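Notebook, textile bench — folding on soft surfaces
June, started 9:40

Carrying on from the hard table work. The point of this block is to find out how much of our folding routine still holds up once the surface underneath is soft. Kinga wants the written instructions for Pendico to cover beds as well as tables, and so far everything we have was worked out on a table. People fold on beds. I do it myself.

Surface for today is the fleece blanket, pulled over the padded base and left without tucking. I smoothed it once with the flat of my arm at the start. Jolán asked if we should pin it. I said no for now, we can pin it later and compare.

Garments in the pile: 13 pieces, all light tops and undershirts, all out of the same wash. I took out the two with buttons and put them back in the Stovura bag for Gergely, who is doing fastenings.

First thing, before any folding. Fleece grabs. On the table a cotton top can be slid into position after it is laid down, and most of our step 3 (square up the hem) depends on that. On fleece the top layer moves and the bottom layer stays where it landed, so squaring up pulls the garment out of shape. I tried it on four tops and ended up lifting and relaying each one. Lifting and relaying is quicker than I expected if you hold it by the two side seams just under the armholes and let the hem touch first.

So step 3 for soft surfaces should read something like: hold at the side seams, touch the hem down, lower the rest toward you. No sliding. Need to check the wording with Jaime, who rewrote the table version and will have opinions about "toward you".

10:30

Sleeveless tops with thin straps. These were the worst on the table and they are not better here. The body is easy. The straps go wherever they like, and on fleece they stick where they fall, which is a help once they are in the right place and a nuisance until then. The white one is typical. Lay it down, the body comes out fairly flat, and the straps are off to one side in loops. 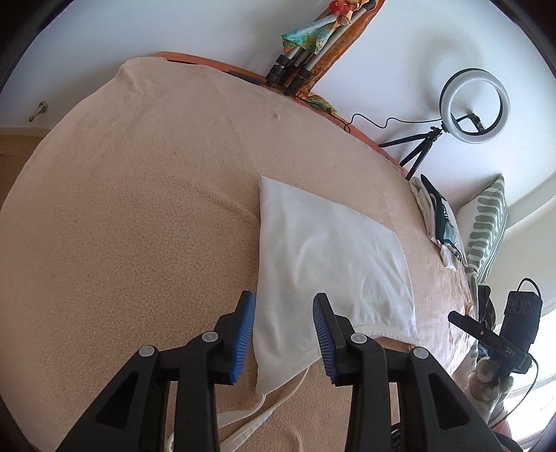 Should the straps be folded in before the sides or after? Before, with the straps laid down over the body so the side folds cover them and hold them in place.

I had been doing sides first on the table, then straps, and the straps came out again whenever the piece was picked up. With straps first, I did six in a row and only one strap worked loose, on a top with very slippery straps that I would expect trouble from in any order. Jolán repeated it with the same six and lost none. She presses the straps down with the side of her hand before the first side fold. I was not pressing. Add the press.

Wrinkles: on the table you can chase a wrinkle out to the edge with your palm. On the blanket that drags the fleece with it, and the wrinkle comes back when the pile recovers. Better to pinch the two edges either side of the wrinkle and pull apart lightly, then leave it alone. Small wrinkles I am ignoring. They fold in and don't change the finished size enough to matter for the drawer.

Creases in the blanket itself matter less than I thought. Shallow ones do nothing. A real fold in the fleece under the garment does show up as a lump when you make the half fold, and you end up folding around it. So smooth the blanket once, at the start, and then only if you can feel a ridge through the cloth.

11:15

Ribbed and gathered sections. Anything with a gathered band wants to pull itself in, so a rectangle laid out carefully turns into a trapezoid by the time you let go. Two ways round it:

a) stretch the band to the width of the body and fold quickly. Works on the table, poor on fleece, since the cloth is held everywhere except at the band and you get puckers next to it.

b) leave the band at its resting width and fold the sides in to match the band. Finished piece is narrower but the edges are parallel. Works on both.

Going with b for both surfaces so that we only have one instruction. Ivan objected that a narrower piece wastes drawer width. He is right, but the narrow ones can stand up in a row side by side, and with the wide ones we were getting a soft edge that fell over anyway. Ivan to try a row of each in the Protcombe drawer and report back.

Half fold and final fold are the same as on the table. The last fold needs a bit more care, as the packet sinks into the padding when you press it and comes up rounder. Pressing with the whole forearm keeps it flatter than pressing with the hand. On the softest part of the pad I gave up and pressed the packet against my other palm in the air, which worked fine and can go in as a note.

12:05

Timing. Jolán kept the clock. I don't want to lean on this much, as I was talking through half of it. Full pile, laid out, folded and stacked: roughly 6 minutes. Her run was shorter and she did not write down by how much, so no comparison. Do it again with both of us silent.

Stacking on the bed is a bad idea. The stack leans toward whoever is kneeling or leaning on the edge, and mine went over twice. Put the finished pieces straight into the drawer or a box, or on a chair. I used the lid of the big Kun box and had no more trouble.

Height is the other thing. The bed is low and my back had had enough by the second pile. Kneeling on a cushion is better for the laying out, standing is better for the pressing. I don't think we can tell people to keep switching. Jaime suggests a line about kneeling "if comfortable" and leaving it there.

For the instruction sheet, soft surface version, draft:

Smooth the blanket once.
Hold the top at the side seams, hem down first, lower it. Don't slide it.
Straps in over the body. Press them down.
Pull wrinkles apart from the edges. Leave small ones.
Sides in, to the width of the band if there is one.
Half fold, final fold, press with the forearm.
Put it away, don't stack on the bed.

Kinga read the draft over my shoulder and wants "hem" explained, as it was in the table version. Fine. She also asked for the straps step to be marked so that people with ordinary undershirts can skip it.

Left to do:
— same pile on the blanket pinned at the corners
— same pile on a cotton sheet over the same pad. My guess is that sliding works again on cotton and we can keep the old step 3 for it
— long sleeves, not started at all
— ask Gergely if the button pieces are finished, I need them back for the sheet test
— page 79 of the old binder has Jolán's strap notes from the table trials, copy them in here before the binder goes back upstairs

Blanket shaken out and left on the pad for the afternoon. Pile unfolded again and back in the bag.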